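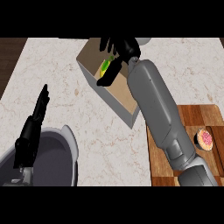 Talks & Slides | Robotics Night

Okay, hi everyone, I'm Rekha. I'm going to tell you about run 1213, the one that kept Liam Brophy and me up way too late in June.

Quick background (keep it short!). Nivia is our kitchen simulator, Bresis is the controller that drives both arms. The job is dead simple: reach into the box, pick up the item, move it over to the board. We'd done over 20 clean runs and we were feeling pretty good about ourselves.

Then the right hand closed, and the forearm just kept going. Straight down, through the stone, no contact alarm, nothing. The log said "grasp OK" the whole way. Pause here, let them groan.

So what happened? We'd turned off collision checks on the forearm to speed things up, and I forgot to turn them back on. My fault, and I'll own it. On a real bench that's a wrecked arm, or somebody's fingers.

We fixed 2 things. Bresis won't start now if any link is unchecked, and the e-stop no longer trusts the grasp flag. Liam wrote the second one and he'll grumble if I skip it.

Play the clip, then questions.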